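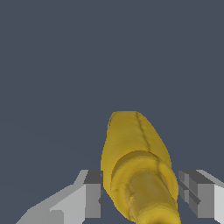 Looking after the fruit-picking cell: your questions

Hello, and thank you for stopping by. These are the things people ask us most often about the Gilmartin cell, both the real one in the Stumton workshop and the simulated copy that we try everything on first. Valentina Ojeda and Radek Zeman keep the page going between them. Last updated Aug 27, 2023.

Where should I start if I've never set the cell up before?

With the simulator, please! Load the banana, leave the background plain, and bring the gripper in with its fingers open so that the fruit sits in the gap between the tips. Then stop and have a good look through the wrist view before you close anything. Most of the trouble people bring to us can be spotted at that point.

How do I know the fingers are centred?

Compare the gap on the left with the gap on the right, down near the tips, and not up at the far end of the fruit. A banana is an awkward customer (it bulges on one side and runs off at a slant on the other), so if you judge by the whole outline you'll nudge the gripper the wrong way. If one tip is nearly touching, shift the wrist sideways a little and look again.

What opening should I use?

We start at 40 mm each side of the centre line and come in slowly. For the first close, keep the speed at 8 mm a second. It feels dreadfully slow, I know, but you'll be glad of it.

The fingers close unevenly on the real machine. Is it broken?

Probably not. Switch off, lock off, and check the two screws at the root of each finger, which do work loose over a long week. Tighten them to 5 Nm, then run the homing routine from the Brindari menu. If it still pulls to one side, leave a note for Radek and he'll have the slide out.

How often do the finger pads need changing?

Every 26 shifts, or sooner if they've gone shiny. Spares live in the Fastmont drawer under the bench. Wipe them with a damp cloth in between, and please don't use solvent. Svetozár Jelínek tried it in January and we had to throw away the whole set.

Can I swap the banana for something else?

Of course you can, and Miroslava Šimek has a lovely folder of other fruit models she's happy to share. Save your own settings under a new name first, though, as the loader writes over the old file without asking.

Who do I ask if I'm stuck?

Valentina for the simulator, Radek for anything with a spanner in it. Both are at Stumton most mornings.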